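From: Working Group Secretariat, Nanley Cell Safety and Methods List
To: All list members
Subject: Re: Draft 2 of the simulated-cell practice note, clauses 4 to 7
Date: May 2023

Members of the list,

The Secretariat has received comments on Draft 2 of the practice note for simulated manipulation cells. The comment period remains open until the revised text is issued. The message quoted below was sent by the Osow site and raises points that several other sites have put in similar terms. It is reproduced in part so that members may read the replies against the original wording.

> We have reviewed clauses 4 to 7 of the draft against our own bench layouts and have the following concerns.
>
> First, clause 4.2 requires that "the rendered cell shall correspond to the intended physical cell." We do not know how far this goes. Our physical cell has shelving behind the table and floor marking beside it. Neither is touched by the arm. If we leave them out of the model, are we out of line with the clause?
>
> Second, clause 5.1 asks for a stated "work envelope" but does not say whether a tool attachment counts as part of the arm. On our units the attachment stands out to one side of the wrist. An envelope drawn around the fingers alone would miss it.
>
> Third, clause 6.3 treats every object set down by the gripper as "released" once the fingers open. We think this is too loose for tall objects placed on top of other objects. A bottle on a box is a different matter from a block on a table.
>
> Fourth, clause 7 asks for 60 runs of each task before a result is reported. We have no objection to the figure. We would like to know whether runs that are stopped early are to be counted.
>
> Finally, we ask that the note carry at least one worked case with views of the bench. The present draft is all text, and our newer staff find it hard to follow.

The Secretariat's replies follow in the order of the points raised. Where a change of wording is proposed, it will appear in Draft 3 unless objections are received.

## Clause 4.2, correspondence with the physical cell

The intent of the clause is that a reader who has only the simulation should not be misled about the physical cell. Items fall under two classes.

Class A items are those the arm or the handled object may touch in normal use or in a foreseeable fault. They are to be modeled at true size, in their true position, and with contact turned on. The table, the mounting base of the arm, and any fixture or slab on the table are always Class A.

Class B items are those outside the reach of the arm but within view of a camera used by the control method. Shelving, walls, and floor lines will usually fall here. They may be modeled for appearance only, provided that the run record says so. A site whose control method uses no camera may leave Class B items out.

An item shall not be moved from Class A to Class B in order to make a run go faster. The Secretariat has seen this done with shelving uprights that stood within reach of the elbow. In case of doubt, the reach of every link should be checked, including those well above the gripper.

The Osow site is therefore asked to model its shelving and its floor marking if its cameras can see them, and to record the class of each.

## Clause 5.1, work envelope and attachments

The comment is accepted. The revised clause will read:

"The work envelope shall be drawn around the arm, the gripper, any attachment fixed to the wrist or gripper, and any object held at the time. Where the held object changes during a task, the largest envelope shall be used for the whole of the task."

Members should note the last sentence. An envelope drawn for the empty gripper does not hold once an object has been taken up. Sites using the Darkar planning package should check that the held object is attached to the gripper in the planner as well as in the physics model. These are 2 separate settings, and changing one does not change the other.

## Worked case for clauses 5 and 6

In answer to the final point in the Osow message, Draft 3 will include a worked case as Annex C. The bench consists of an arm on an angled mounting base and a dark box resting on a gray slab. The views intended for the annex are given here so that members may comment on whether they are suitable.
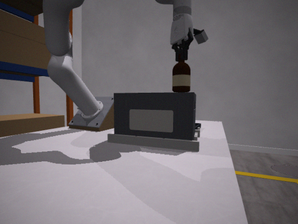
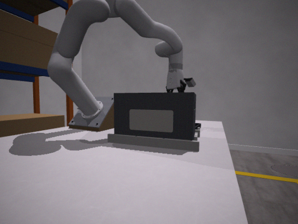 *Annex C, proposed figures C.1 and C.2: gripper and box on the simulated bench, with the bottle in C.1 only.*

Three matters are to be drawn from these figures in the annex text.

The first is clearance at the wrist. In both figures a small block projects from the side of the gripper assembly, and it must be inside the envelope under the revised clause 5.1. A planner that knows only the fingers would treat that space as free.

The second is support. In figure C.1 the fingers are closed on the neck of a brown bottle, which is upright over the right-hand part of the box. From this view alone, a reader cannot be sure whether the base of the bottle is bearing on the box or is just above it. The annex will use this to make the point that contact shall be read from the physics record and shall not be judged by eye from a rendered view. The same caution applies to figure C.2, where the fingers are at the upper edge of the box. A view of this sort does not establish that the box has been gripped.

The third is lighting. The shadows on the table top differ between the figures. Sites that train or test a camera-based method should state the lighting used for each run, and should state whether it was held fixed or varied on purpose.

The figures carry no time order in the annex and should not be cited as showing the start or the end of a task.

## Clause 6.3, release of objects

The Secretariat agrees that the present wording is too loose. The following text is proposed:

"An object shall be recorded as released only when (a) the fingers are open and clear of it, (b) it is supported by the intended surface, and (c) it has stayed at rest for 2 seconds of simulated time. If the object is placed on another object, condition (c) applies to both."

The Chaudhary laboratory asked in a separate message whether the rest period should be longer for tall or narrow objects. The group considered this and decided against it. A longer period may be set by a site for its own use, but results reported under the note should all use the same period so that they can be compared. Members who hold test data showing that the period is too short are invited to send it to the list.

Sites are also reminded that friction values for the handled object and for the supporting surface must be recorded. A default value supplied with the simulator may be used only if it is written down with the rest. "Default" alone is no longer an acceptable entry, as defaults change between versions.

## Clause 7, counting of runs

All runs that are started shall be counted, including those stopped early. A run stopped by the operator is to be entered as stopped, with the cause given in plain words. It is not to be entered as a failure of the method unless the cause was in the method, and it is not to be left out.

The required number remains 60 runs for each task. Runs entered as stopped for a cause outside the method do not go toward the 60, but they must appear in the total. By way of guidance, the Nanley site's last return listed 863 runs started over all tasks, with a stopped entry and a cause wherever one was called for. The Secretariat regards that return as a good model and can send the blank form on request.

Random seeds shall be kept for every run. A site that is unable to repeat a reported run from its seed and settings should withdraw the run from its report and notify the list.

## Matters outside the scope of the note

Some comments asked whether a cell that meets the note in simulation may be treated as safe to operate with people present. It may not. The note deals only with the conduct and reporting of simulated work. The physical cell remains subject to its own risk assessment, guarding, and sign-off at each site, and no clause of the note reduces those duties. A sentence to this effect will be moved from the foreword to clause 1.

## Action requested

Members are asked to reply to the list with:

- any objection to the revised wording of clauses 5.1 and 6.3, with replacement text where possible
- comments on the 2 proposed figures for Annex C and on the caption
- the class, A or B, that they would give to items behind or beside their own tables, if they find the new division hard to apply

Please quote only the clause under discussion and keep the clause number in the subject line. Replies sent to the Secretariat alone will be forwarded to the list unless marked otherwise.

The final text is planned for December. Draft 2 should not be cited in site procedures in the meantime.

Secretariat
Nanley Cell Safety and Methods List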